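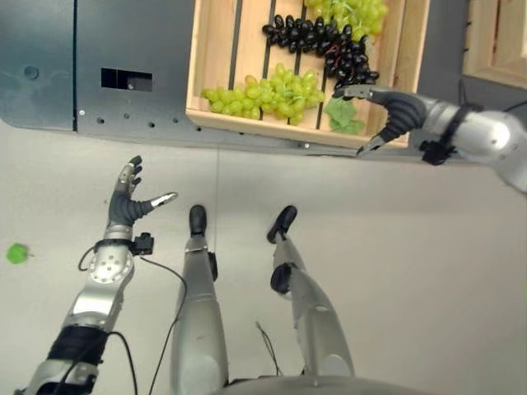

Grapes and flowers, the Flamness market corner

Posted 13/10/2021

Quick gallery, no time for a proper write up. The Stullholm display went up end of September and people keep asking where the bits came from, so. Crates are from Gallardo, unfinished, light tan. Paid 15 each. Total for the whole corner was 146, under budget for once.

Grapes first. Two green bunches and one dark, laid straight in the crate, one leaf tucked by the dark ones. Tried it with a cloth lining before, looked fussy. Dark against green is what makes it work I think. Gaps between the slats stay showing, I like the stripes.

Flowers next. All artificial, from Brilline, and teh yellow was a bulk buy so yellow is what you get. Planter boxes behind the black railing, plain white wall at the back. One red one in with the yellow, leave it there please.

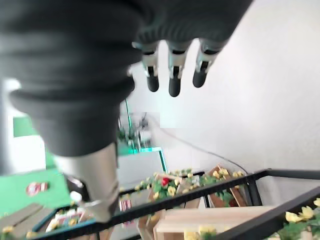 Brown crate is on the right, foliage plus yellow blooms. Might swap some of it out later, depends what Brilline has in. Still want more green low down and maybe a second red, undecided. Dusting is a soft brush only, no water on the stems. More pics when the shelf labels are definately done.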